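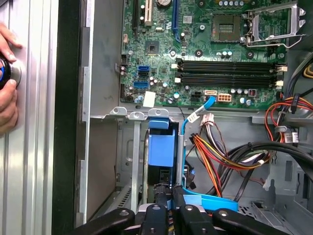

Subtitles drift on a film file after frame rate change

Qusai Chamoun
I have a feature, Dromance, as a 23.976 fps file. The only subtitle file I can find was timed for a 25 fps release. The first line matches. By the last reel the text shows up well before the dialogue. A fixed delay only moves the problem. Is there a way to correct the whole file without retiming every line?

Elias Bataineh
Constant delay will not fix a rate mismatch. Multiply every timestamp by 25/23.976 (1.0427). Most subtitle editors have a "change frame rate" command: enter 25 as source and 23.976 as target. Then check one line in the first 2 minutes and one in the last 30. If both are off by the same amount, apply a fixed offset. Save as UTF-8.

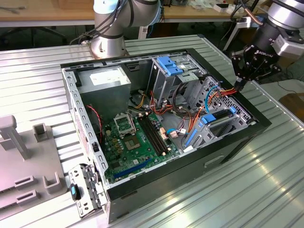
Kurgate
Had the same thing with a different movie. I just paused and nudged the delay every 34 minutes or so. Not great but watchable.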